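Small round bedside tables with a raised rim — worth it or a gimmick?
Forum: Home and Furniture > Bedrooms

tallowby
Posted in June
We're redoing the back bedroom for my mother-in-law and my other half has her heart set on one of those round wooden tables with a lip round the top. The one she likes is the Fandurari, 55 cm across. I've looked at it and I can't see what the lip is for, apart from collecting dust. She says it stops things rolling off. What rolls off a bedside table? I've had a square one for years and never lost anything.
It needs to hold a phone (a proper one with a cord, she won't have a mobile by the bed) and the telly remote. Anyone lived with one?

pegandplank
Had one for 4 years. The lip is fine. Cleaning it is a nuisance, you need a cotton bud or an old toothbrush to get into the corner where the rim meets the top. I wouldn't buy another, but I haven't thrown it out either.

oddmortice
I'd question the shape before the lip. A round table in a corner wastes the corner. You get a gap at the back you can't reach and things fall down it. Shops love them because they look nice in the middle of a big white showroom.

quillfeather22
Disagree with oddmortice. The gap at the back is where your cables go. With a square one pushed flat to the wall you end up with the plug bent over or the table sitting two inches out anyway. Ours is a round one in the spare room, up against the wall with the phone and remote on it, same as you're planning.
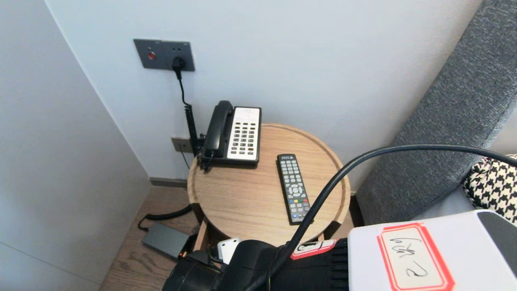
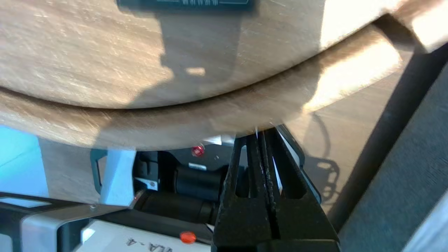
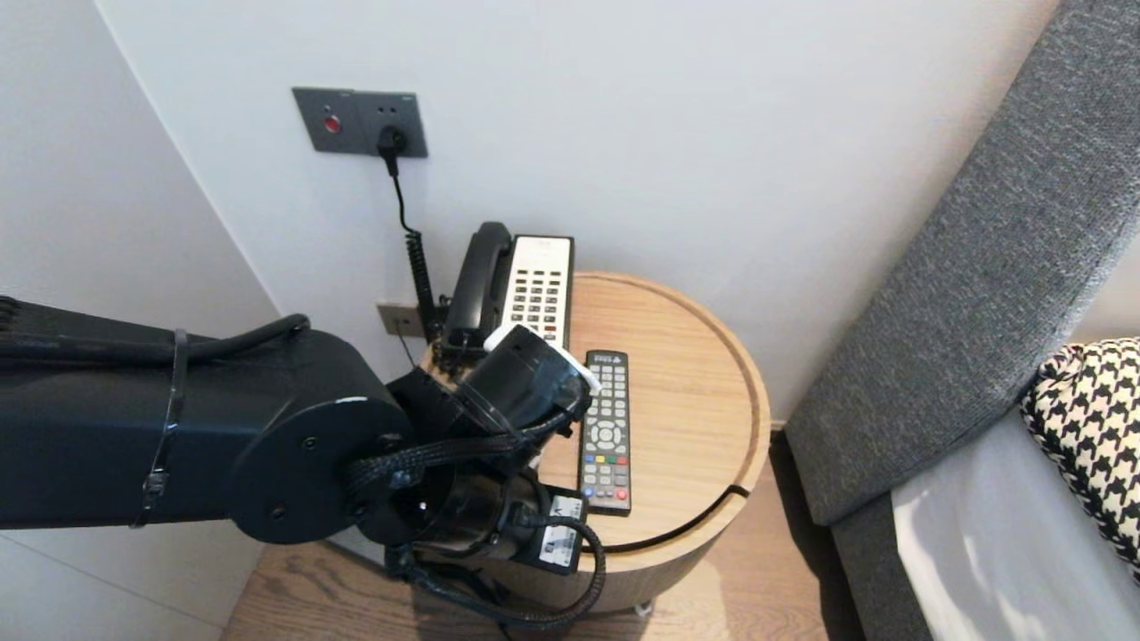
Can a corded phone and a remote share a small round table and still leave room for a cup of tea?
On a top of 55 cm they can, if the phone goes right to the back and the remote lives beside it. Much smaller than that and you'll be putting the cup on the floor.

tallowby
Thanks, that's more use than the shop was. Still not sold on the lip though. Doesn't it catch your wrist when you reach for the phone in the dark?

quillfeather22
Never noticed it. It's a rim, tallowby, you'd have to be trying.

oddmortice
The cable behind the table is all very well until you want to hoover. Then it's table out, cable out, swear, table back. I clip mine to the skirting and I still think a square one with a cable hole beats it.

pegandplank
Cable holes are always in the wrong place. I had a Stolance with a hole so small the plug wouldn't go through it. Had to take the plug off and put it back on.

dunnock_lane
What are they asking for the Fandurari these days? I saw a Molano that looked the same to me, wood top, rim, the lot, and I suspect you're paying for the name.

tallowby
They wanted 557 for 2, which I thought was a misprint. We only need one and they wouldn't split the pair. The Molano is a good bit less but the reviews all read like the same person wrote them.

dunnock_lane
Ignore the reviews then. Go and lean on it. If it rocks in the shop it'll rock at home.

oddmortice
Shop floors are flat. Bedroom floors aren't. Leaning on it in the shop tells you very little.

pegandplank
It tells you if a leg's loose, which is more than you'll get from a website. Ask if you can return it once it's been put together as well. Some places say no.

tallowby
Fair enough. I'll measure the corner tonight and go and look at the Molano. Not promising anything about the lip.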